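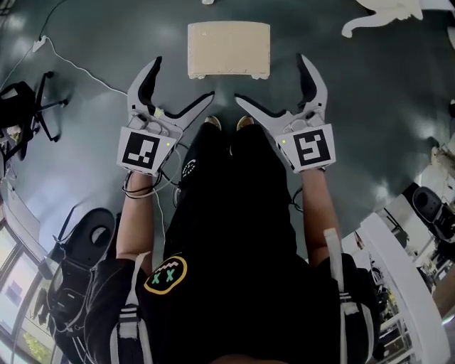

Lifting from the floor is the second unit of the Stockroom Practice course, and it covers low, plain loads with no handles. Most of what goes wrong with these loads is decided before anyone touches them. Stop with the load straight ahead of you and look down. A beige block on a dark green-gray floor is easy to judge, as its outline stands out from what it lies on. A brown carton on a brown pallet is harder, and you should walk to one side and look again before you bend.

Where to stand
Face the long or short side squarely, not a corner. Set your feet apart with the toes pointing at the load. If you have to reach forward past your toes, you are too far back — take another step.

Getting down
Bend at the knees and hips together. Keep both arms in front of you and inside the width of your shoulders. Do not twist on the way down or on the way up.

Taking hold
Open wider than the load before you reach it, then close from both sides at the same height. Closing on one side first pushes the load away across the floor. Hold below the middle if the sides are smooth.

Clothing
Short sleeves or close cuffs. Closed shoes at all times. No lanyards.

Putting down
Same path in reverse. One edge touches first, then lower the rest. Keep your fingertips out from under the last edge.

Practice for this unit
Work in pairs, one lifting and one watching. Do 10 lifts each with the Takard foam block, then 4 with the Kurudel carton. The carton is packed heavier at one end, so tip it slightly and find that end first. The person watching writes down only foot position and any twisting. Swap sheets when both have finished.

Reading: Nishimura, Course Notes, the section on low loads. Delyth Rosser has the printed copies. Unit three, on shelf heights, uses the same sheet, so keep yours.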